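Winter walk-through checklist, with my comments
Lund Street building, ground floor and basement
27 February 2013

I do this one twice a year, once in winter and once in August, and the August one is always shorter because the boiler is off. Same form as last time. OK means OK, FIX means I want it done before the next walk-through, WATCH means I'm going to keep bugging everybody about it.

1. Front entrance and steps — OK
Handrail is solid on both sides now. The rubber mat still curls at the corner closest to the door, so I flipped it around and we'll see if it flattens out. Salt bucket is half full. Please don't use the good scoop from the kitchen for salt, I found it in there again!

2. Exit signs and emergency lights — FIX (one)
I held the test button on every unit for 60 seconds. All of them stayed lit except the one by the basement stairs, which went dim and then gave up. That's the old Timelar unit and the battery is probably as old as the building. I'd rather replace the whole fixture than hunt for a battery, but I'm open to arguments.

3. Fire extinguishers — OK, with a grumble
Needles all in the green, pins in, tags signed. The grumble is that the one in the back hall had two coats hanging off it. I love coats. There are hooks.

4. Worktables and surfaces — OK
I ran my hand along every table edge looking for splinters and wobbled every leg. Nothing loose, nothing sharp. Scuffs and chips in a top are fine by me as long as nothing snags a sleeve.

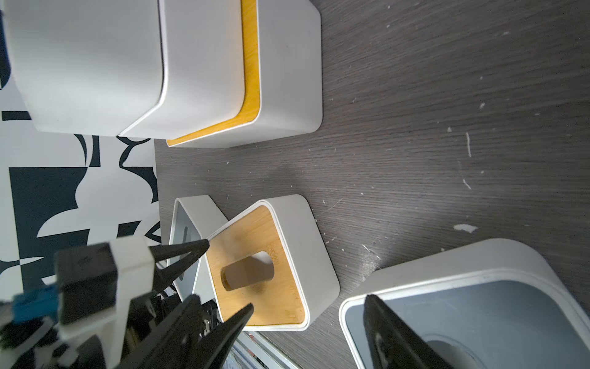
The folding tables in storage are a different story. One of the Lodik ones has a latch that doesn't click all the way, and a table that half latches is worse than one that won't open at all (ask my left thumb). I put red tape on it and leaned it against the wall facing out. Please leave it there until I get the part.

5. Outlets and cords — FIX
Tested each outlet with the little plug-in tester. Outlet 241, by the copier, shows an open ground. It still works, so people will keep using it, so I taped over it. The electrician needs to look at that one, not me. Also, I took away an extension cord that was plugged into another extension cord. You know who you are and you can have it back on Monday.
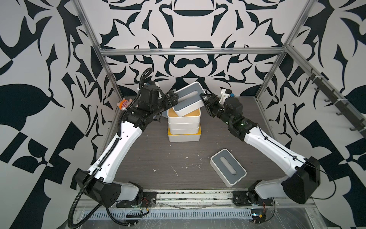
6. Smoke and CO alarms — OK
All chirped when they were supposed to. I swapped the batteries in the hallway ones even though they tested fine, and wrote the month on a piece of tape inside each cover. The CO alarm in the boiler room says on the back to replace it after 10 years. I couldn't read the start date very well with my flashlight in my teeth, so I'm marking it WATCH for now and bringing a ladder next time.

7. Boiler room — WATCH
Clear space all the way around the boiler, hooray. Last winter it was a canyon of cardboard. There's a slow drip at the valve on the return side, and I set a coffee can under it on my way in. By the time I left there was barely enough to wet the bottom. Tarna Heating is coming for the yearly service anyway and I added it to their list.

8. Basement stairs — FIX
Second tread from the bottom has a loose nosing. I put two screws in it to hold things over, but the wood is soft there and they won't last. With the emergency light out right above it (see item 2), this is my number one. Use the other stairs if you're carrying anything.

9. First aid kit — OK
Restocked the bandages and the gloves. Threw out some burn gel that expired a long time ago. Still no tweezers.

Next walk-through is August. Keys are back in the box.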